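**Clisik rule pack 2, reviewed by Hildegard Pfeiffer, 19/05/2021**

Clisik is a checking tool for simulated gripper work. It reads a run, compares it with a written set of rules and returns a list of breaches. Prokedeck sells it as an add-on, and rule pack 2 replaces the one we have used since October. I tested it over 200 runs on our bare tabletop set-up, viewed from the wrist.

The pack holds 143 rules. Most deal with three matters: clearance from fixed surfaces, jaw state at the start of a run, and what must be written down before a run counts as valid. The clearance rules are the strongest part. Each wall and the table can be given its own limit, and the limit applies to the fingers and the housing separately. The old pack treated the gripper as one box, which gave false alarms near corners.
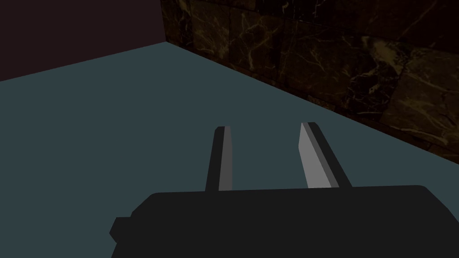
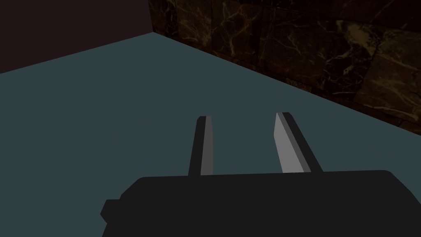

*Jaws open and empty over a clear table, marble wall to the right, in both views.*

The jaw rules are plain and well worded. "Open" must be stated as a gap in the run sheet, and a run with no stated gap is refused. Helmut Hellwig thought this too strict for early trials. I would keep it. Two people reading the same sheet should start from the same state.

Weak points:

- Rule 146 in the printed guide does not exist in the software. The guide was numbered from an earlier draft.
- Breaches are listed by time only. Sorting by surface would save work.
- The full report for one long run came to 514 lines, with the same wall breach repeated at every step.
- Camera placement is covered by a single rule, which asks that the view be "suitable". That cannot be checked.

Set-up took one morning. Changing a limit means editing a text file and loading the pack again.

Recommended for teams that already keep run sheets. Those on the old pack should copy their limits across by hand, as the import step drops any value set for the housing.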